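Reading room tables back in use after refinishing

6 June 2024

The long tables in the Stilden reading room are back in use after six weeks away for refinishing. The room reopened this morning at its usual time, and the folding tables that had been standing in since April have gone back to the basement.

The work was done by Kwak, the furniture repair shop on the lower end of Mill Street. Joon-young Kwak, who owns the shop, said the tables were sound underneath but had picked up a thick, yellowed coat of varnish over the years, with a second coat brushed on top of the first in places.

“The legs and the rails needed very little,” he said. “Two joints were re-glued and we replaced some screws. Nearly all the hours went into the tops.”

The old varnish was scraped off by hand before any sanding started. Kwak said a drum sander would have been quicker, but the tops had moved a little with age and a machine would have taken too much off the high spots. After scraping, each top was sanded in three passes and left in the shop for several days before the first coat of finish went on.

The final bill came to $1,950, not counting delivery. The reading room paid $700 of that from its repair budget, and the rest came from a spring book sale and a gift from Codon, the printing company next door. Codon also lent a van and two of its drivers for the move in both directions.

Marlene Mühlbauer, who manages the reading room, said new tables had been priced last year and would have cost several times as much. She had also heard from regular visitors who did not want to see the old ones go.

“People have their places,” Mühlbauer said. “When we put the folding tables in, some of them moved their chairs to where the old table used to be.”

Opinions on the new color are divided. Most visitors remember the tables as a dark honey brown, and several asked at the desk this morning whether the tops had been replaced. Chang-ho Um, who reads the newspapers there most mornings, said he had never known the wood under the varnish was so light. He likes it, he said, but expects it to show ink.

Farzad Najafi, who tutors high school students in the room in the afternoons, was more concerned about height. The old felt pads under the legs had worn down to nothing, and the tables rocked when anyone erased. New pads were fitted on delivery, and Najafi said he had leaned on every corner of his usual table and could not get it to move.

A few rules come with the new finish. Drinks need a lid and a coaster, and coasters are stacked at the desk. Laptops may be used anywhere, but clamp-on lamps and cutting tools are not allowed. Tape should not be stuck to the tops. Spills should be wiped up with a dry cloth, and staff would like to be told about anything that leaves a ring. The finish will go on hardening for a few more weeks — heavy boxes and atlases should be lifted until then and not pushed across.

The 18 chairs that go with the tables have not been touched. Seul-gi Noh, who handles the building’s maintenance, said she would like to have them done over the winter, a few at a time so the room can stay open. Kwak has been asked for a price.

The finish is a clear hard oil from Esska, chosen by Noh after she tried small samples of three products on the underside of one table. She wanted something that could be patched in one spot without stripping the whole top. It leaves the wood a pale cream to beige, with the fine, straight grain easy to see and, in one area, a set of nested arches where the boards were cut across the curve of the rings. The surface still catches the light in a broad, whitish band when seen from low down. Noh said a fresh coat should be needed every couple of years, and that her own staff can put it on. 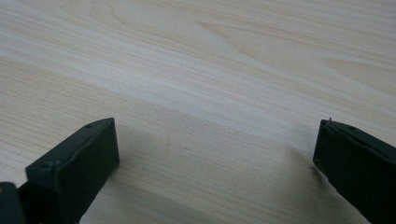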